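Plarnik
@plarnik_unterwegs

Ich schulde euch noch den Bericht von meiner Oktoberwanderung, und weil ich mich ja bekanntlich nie kurz fassen kann, wird es wieder ein Faden. Holt euch einen Tee! 1/9

Gestartet bin ich in Sollton, morgens um 6, stockfinster und so neblig, dass ich den ersten Wegweiser erst gesehen habe, als ich schon fast dagegengelaufen war. Ich liebe das ja. Man hört nur die eigenen Schritte und irgendwo eine Kuh. 2/9

Der Weg nach Brirnbridge ist nicht schwer, aber er zieht sich. Erst lange am Bach entlang, dann durch den Buchenwald (das Laub!! ich bin bestimmt alle paar Meter stehen geblieben), und danach kommt der Anstieg, vor dem mich alle gewarnt hatten. 3/9

Der höchste Punkt liegt auf 1.051 Metern, und oben war dann plötzlich Sonne. Unter mir alles weiß, nur ein paar Kuppen guckten heraus. Ich habe dort mein Käsebrot gegessen und war sehr zufrieden mit der Welt. 4/9

Zum Abstieg: Nehmt bitte die linke Variante über die Weiden. Rechts steht zwar »kürzer« auf dem Schild, aber da kommt die Treppe mit 164 Stufen, und die waren vom Nebel so rutschig, dass ich mich am Geländer hinuntergehangelt habe wie ein Faultier. 5/9

Übernachtet habe ich in der Pension Onyeka in Brirnbridge. Kleines Zimmer, dicke Decke, abends Linsensuppe mit sehr viel Majoran. Ich bin um halb neun eingeschlafen, mit dem Buch auf der Nase. 6/9

Viele von euch haben nach den Füßen gefragt, also: 3 Tage, keine einzige Blase! Die Stiefel sind schon alt und gut eingelaufen, und mittags habe ich jedes Mal die Socken gewechselt. Das kann ich euch wirklich nur ans Herz legen, auch wenn man erst denkt, ach, geht schon noch. 7/9

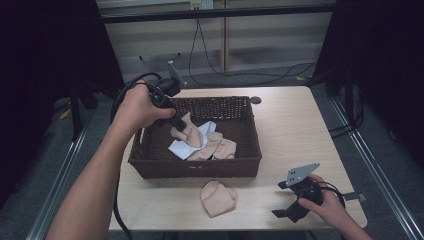
Plarnik

Beige Socken trage ich übrigens am liebsten, alle gleich, dann muss man nach dem Waschen kein Paar zusammensuchen. Eine landet trotzdem immer neben dem Korb. Nehmt lieber ein Paar mehr mit, als ihr denkt, die wiegen ja fast nichts, und ein trockenes Paar am Abend ist so eine Freude. 8/9

Im Frühjahr möchte ich die Strecke andersherum gehen, wenn der Bärlauch am Bach steht. Falls jemand von euch weiß, ob die Hütte unterhalb vom Gipfel dann schon offen hat, schreibt mir gern! Und danke, dass ihr bis hierher mitgelesen habt, ihr Lieben. 9/9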